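Stakel is a contract testing laboratory for flexible packaging. We measure seal strength, leak rate and barrier performance on pouches, sachets, flow wraps and single-serve packets, mainly for confectionery, tea and dry-mix producers. The laboratory occupies one floor of the Natell building and has a permanent technical staff of seven.

## What we test

Most incoming work falls under three headings.

- **Seal strength.** Peel tests on strips cut across the end and back seals. Results are reported as peak and mean force, with the failure mode noted for each strip.
- **Leak detection.** Vacuum immersion for gross leaks, dye penetration for channel leaks. The method is chosen by pack size and headspace.
- **Barrier.** Water vapor and oxygen transmission on flat film, before and after flexing.

We also carry out shelf storage under controlled temperature and humidity. The standard program is 60 days. Longer programs are quoted separately and depend on chamber space.

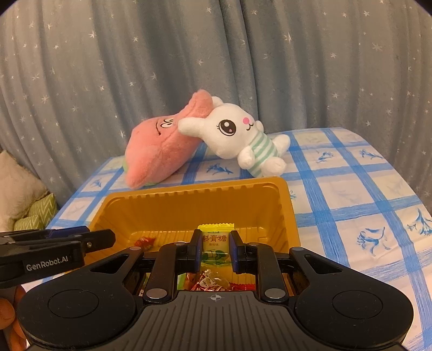

Sampling plans are agreed in writing before any material is shipped. Where a customer has no plan, we propose one based on the line speed, the number of sealing heads and the defect history. Packs from different heads must be bagged and labeled separately; mixed lots are returned or tested as a single population, at the customer's choice.

## Background

The laboratory was set up by Ermanno Donati, who had worked in film conversion and wanted a test service that did not also sell film. That separation still applies. We do not supply materials or sealing equipment, and we take no commission on either. Ming-te Fu joined later to build the barrier section and now heads technical operations. He signs all barrier reports.

## Records and data

Each job is logged in Vuvow, our in-house sample register, under a number that appears on every page of the report. Raw force curves are kept with the job record and can be supplied as plain text files on request. Retained samples are held until the customer releases them or the agreed storage period ends.

## Sending samples

Ship flat film on a core or between rigid boards. Do not fold it. Filled packs should travel in their normal outer case with the void space packed. Include the film structure, the sealing temperature and dwell time, and the date of production. Large lots, meaning 1000 packs or more, need a booked delivery slot.

Samples go to Receiving, Room 3510. Report queries go to the person who signed the report.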